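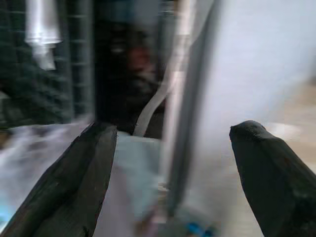

Brendetti Publishes Handling Guideline for Two-Finger Grippers

ZALTPORT – Brendetti today released a written guideline for companies that run two-finger robot grippers near people. The document covers speed, grip force, finger wear and camera checks. It is free to download and applies to new and existing work cells.

The guideline was drafted with Hiner and Yin, two integrators that install handling cells for packaging and lab supply customers. It takes effect at all Brendetti sites in September. Suppliers have until the end of that month to send in their first inspection records.

Main points of the guideline:

Arm speed is limited to 500 millimeters per second when a person can reach into the cell. With the gates closed and locked, the limit is 700.

Grip force starts at 100 newtons or less for any item that has not been tested. Higher settings need a signed test sheet.

Gripper fingers are inspected every 6 weeks. Scuffs are logged. A finger with a crack or a loose tip is taken out of service the same day.

Wrist cameras are checked at working speed as well as at rest. If motion blur hides the edges of the item, the operator slows the arm or changes the exposure before the job continues.

Cables and tubes inside the arm's reach are tied back or routed outside it.

The guideline does not replace national safety law or a site's own risk assessment. Where two rules differ, the stricter one applies.

Brendetti will review the text once a year. Comments from users – including reports of near misses – can be sent through the contact form on the company's website.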